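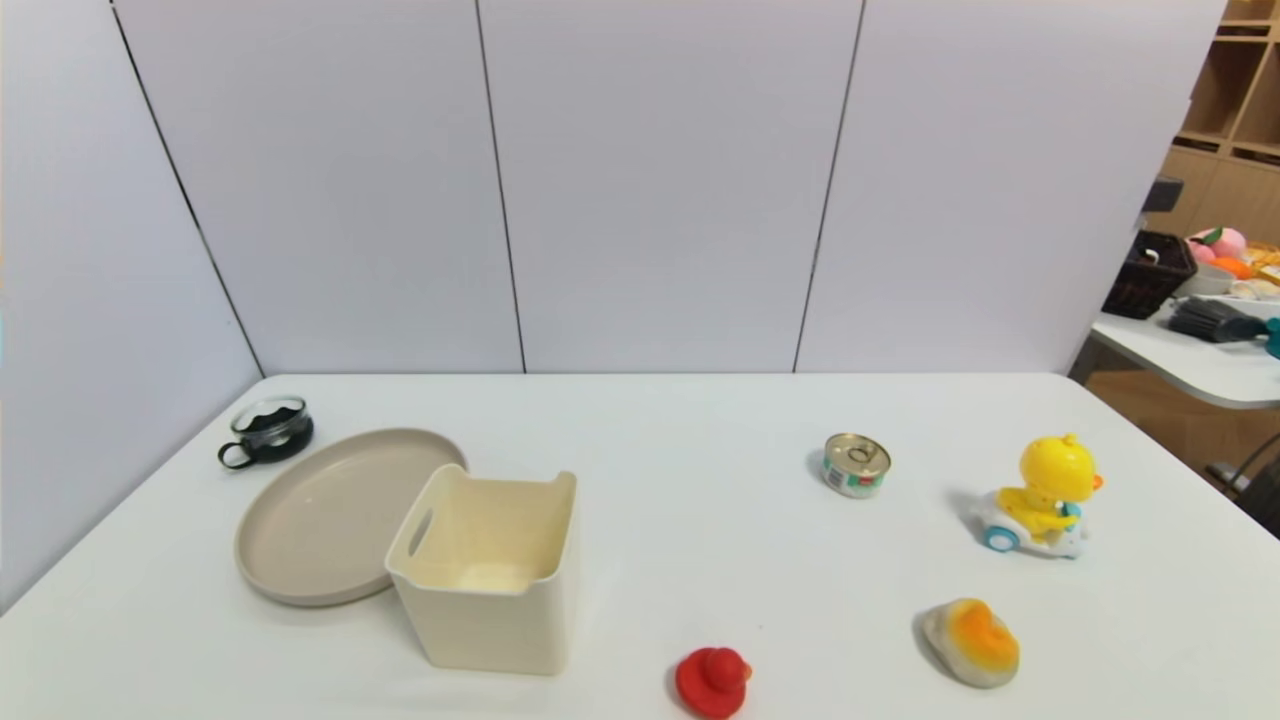

Prulport sorting center moves ten workers to new duties as robot arms take over the tables

Prulport, Jun 16, 2018 — The returns center of the Ojeda household goods company has started to use robots for the sorting of mixed items, the company told its staff in a letter this week. The letter says that 10 workers who until now sorted goods by hand will receive other tasks in the same building, and that no one will lose the job because of the change.

The center in Prulport receives things which customers send back to the shops: cups, plates, storage bins, toys, canned food. Every item must be picked up, looked at and put in the right place. For many years this was done by people standing at long tables for a full shift. Many of them complained of pain in the wrists and shoulders, and the workers' council had asked for shorter shifts at the tables already two years ago.

The new system is called Varnutine and was installed in May by Flornalano, a small engineering company from the same region. A robot with a two-finger gripper picks the items from a white table one after another. A worker at a screen follows the pictures from the small camera near the gripper and can stop the arm at any moment. When the arm does not know how to take hold of an object, it waits, and the worker shows it the place where to grip.

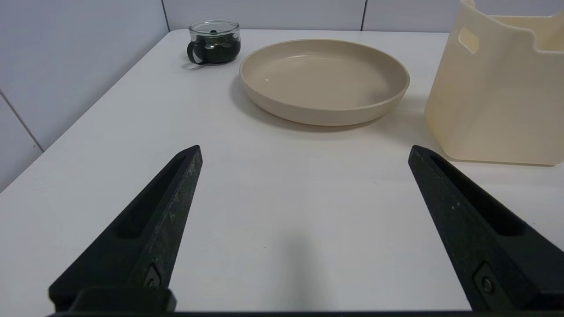 View from the gripper camera, with a cup, a plate and a storage bin on the table.

According to the company, objects with a simple form are now the easy part of the work. Glass and soft toys remain more difficult. Glass needs a light grip, and a soft toy changes its form when it is pressed, so the worker at the screen must help more often with these two groups. In the first weeks the system handled 3885 items, and the goal for the end of the summer is 300 items in one shift.

For the staff the day looks different now. Seven of the ten workers have finished a course for the screen work, which lasted two weeks and was paid as normal working time. The other three chose to go to the packing department. The pay stays the same for all of them until the end of the year, and after that a new agreement must be made. The workers' council wants the screen work to be placed in a higher pay group, as it asks for more training and more responsibility than the old job. The company has not given an answer to this yet.

There are also complaints. Some workers wrote to the council that they feel more alone at the screen. At the long tables people could talk during the work, but now each person has a separate place behind a partition and must keep the eyes on the pictures. Others wrote that their backs hurt less, but that their eyes are tired in the evening. The council has asked for a break of ten minutes in every hour, and for the possibility to change between screen and packing during the week. The first request was accepted, the second is still under discussion.

Flornalano will keep one technician in the building until the autumn. The technician checks the grippers before each shift and collects remarks from the workers in a notebook which lies near the entrance of the hall. Two changes have already been made after such remarks — the stop button was moved closer to the chair, and the warning sound is now lower.

A meeting for all staff of the center will be held in the canteen before the summer holidays. Questions can be given to the workers' council in writing, also without a name.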